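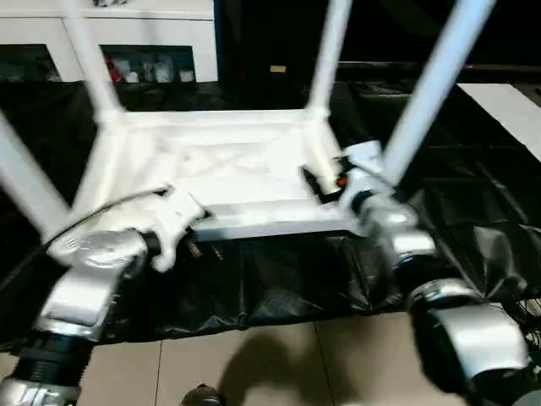 Packing Up a Market Stall for the Winter

By Ilídio Simões

Most of the damage to stall gear happens between the last market of the fall and the first one of spring. Canopies grow mildew, ledgers get lost, and boxes of stock turn up in April with the corners chewed. An afternoon of work in November takes care of most of it. The steps are in the order I do them at the Ostport market, where I sell soap and candles. If you sell food, your permit will have cleaning rules of its own, and those come first.

Before you start, have ready: a bucket, dish soap, two sponges, old towels, a stiff brush, masking tape, a marker, a notebook, and lidded plastic tubs. Cardboard is fine for a dry closet. Do not use it in a garage.

1. Sort the stock

Take everything out of the selling crates and make piles: sell indoors over the winter, store, mark down, throw away. Be strict about the last one. Scented candles lose their top notes after a year or so, and a faded label makes the whole table look tired. Write down what goes into each tub as you fill it, and tape a copy of the list inside the lid.

2. Count the cash float and close the book

Count the float, write the amount on the last page of the season, and take the money to the bank. Leave no coins in the cash box. Copy your card reader totals into the book month by month while you still have the login handy. Last year I put this off until January and spent an evening hunting for a missing $190, which was a booth fee I had paid in cash and not written down.

3. Wash the canopy

Spread the canopy on clean grass or a driveway you have swept. Brush off the loose dirt first, then wash with warm water and a little dish soap. Do not use bleach, and do not use a pressure washer on the seams. Rinse until the water runs clear. Hang it over a line or a fence and turn it once. The seams dry last, so feel them before you fold. A canopy put away damp will have black spots by February, and they do not come out.

4. Wash and press the table covers

Treat candle wax and grease before washing. Scrape off the wax with a butter knife, put brown paper over the mark, and go over it with a warm iron. Wash white covers alone. Fold them in thirds along the length and roll them so they do not get a hard crease down the front.
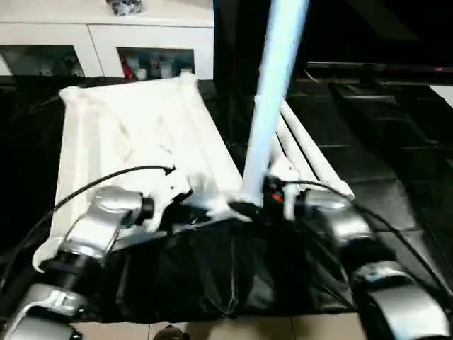
5. Check the frame and the weights

Open the canopy frame all the way and look at each joint. Tighten the loose bolts and replace any that are rusted through. A drop of silicone spray on the sliding parts is enough. Oil picks up grit. If a strut is bent, order the part now. The shop at Trovau ships them in 6 days in the winter and takes far longer in May, when everybody wants one.

Empty the water weights completely and leave the caps off. Sandbags can stay full if they are kept off the floor.

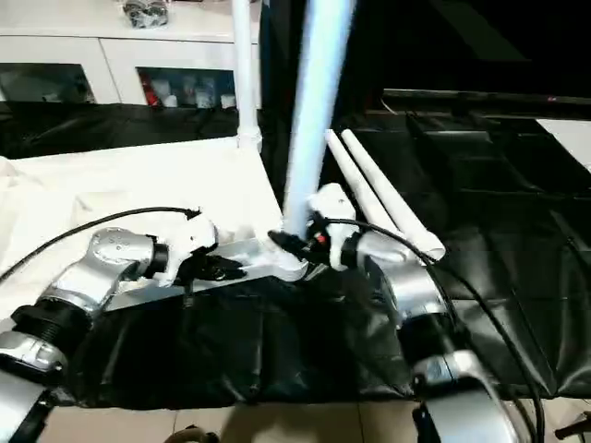
Stallholder's Notes, Issue 113

6. Pack the signs and display pieces

Wipe chalkboards with a barely damp cloth and let them dry standing up. Put a towel between painted signs so they do not stick together. Small stands, hooks, and price holders go in one tub with the spare tape and clips. Label it on two sides. Ching-wen Tam, who has the tea stall across from mine, packs hers in the order she unpacks them in spring, with the price holders on top. I have copied her.

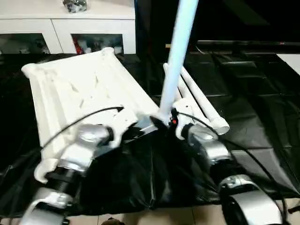

Shelving for the stock tubs should be chosen by load. A cheap garage shelf holds up to 100 pounds if the weight is spread out, and soap is heavier than it looks. Keep the heavy tubs low and the candles away from the water heater. If you have no shelf to spare, a low table will do for the lighter things. Lay a plastic sheet over it first, like the glossy black one in the photo, and let it hang past the edges so it can catch drips and dust. Leave a hand's width between the tubs and an outside wall.

7. Renew your paperwork

Check the dates on your insurance, your seller's permit, and your booth agreement. Ostport sends its renewal forms in January and wants them back the same month. Keep the confirmation with the season's book.

8. Look in once a month

Lift the lids, smell for damp, and look for droppings. Change the traps if you use them. Charge the lantern and the card reader while you are in there, and put them back in the tub marked ELECTRICAL.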